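Planning the Equipment Budget: A Gallery from the Clothing Handling Bench

Welcome back to the Dorura project pages, and thank you for all the kind notes after the last update! Several of you run small laundries, resale shops or repair rooms of your own and wrote to ask how a person goes about budgeting for a two-armed robot that can handle clothes. We are still in the middle of that ourselves, with Jalbridge as the place where the finished station will go, so please take what follows as notes from people who are learning as they spend. The pictures are of the garment work we are planning around, and under each one we have put down what it has done to our shopping list.

Hangers and jeans

We started our wish list with shirts, as I suspect everybody does, and it was the heavier things that made us rewrite it. Denim pulls on a gripper, it bunches up, and it wants a good firm pinch at the waistband. So when we asked Vuvness and Khattak for quotes, we sent each of them a bag of clothes along with the letter, with two pairs of jeans in it and a handful of ordinary plastic hangers, and asked them to price a pair of arms that would be comfortable with all of it. I would warmly recommend doing the same, even if the postage makes you wince a little.

One gripper on the corner of the red hanger, the other at the waistband of the jeans. It's a job for both arms, and that settled the old question of whether we could get by with one and save the money. 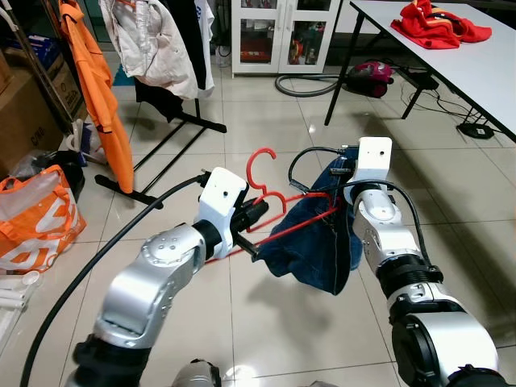
Room, floor and furniture

The arms get all the attention in a budget meeting, and then the rest of the room comes along and quietly asks for its share. We had set aside 1,000 dollars for everything that wasn't a robot – a sturdy table, a rack, hangers, power strips, cable covers, a bin or two – and by April we had raised that line to 2,000, and I still think it is a bit snug. Cable covers alone are worth a line of their own if you have hard floors and people walking through with their arms full.

Measure the table before you order anything, and then measure how far the arms need to reach past it. We had our hearts set on a lovely deep one, and it would have put the far edge well beyond anything we could pick up. A long, narrow top suits us much better, with the clothes kept toward one end and the other end left for whatever comes next.

Denim in the right gripper, the hanger on the floor, and more laundry waiting over on the table. Please do buy more hangers than you think you need (we put down 44 in the plan, in a mix of shapes, and the plastic ones are the cheapest thing on the whole sheet).

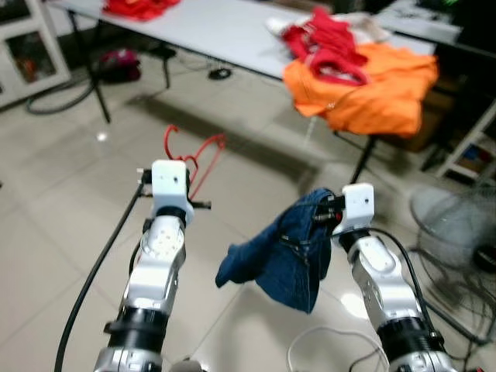 Spare parts come next on the sheet, and we went back and forth over them for weeks. The Vuvness quote includes a second set of gripper fingers and the Khattak one doesn't, but Khattak will come out and do the first service at no charge, so the two land closer together than they look on paper. We have penciled in 13 hours of training for the people at Jalbridge whichever way it goes, spread over short mornings so that the regular work can carry on in the afternoons.

If you are putting together a plan of your own, do leave a line for clothes! Things get stretched and snagged when they are picked up over and over, and it is a great deal nicer to have a box of secondhand garments than to be borrowing from somebody's closet. Our next gallery will cover storage and shelving, and we'll add the final table measurements once the order has gone in.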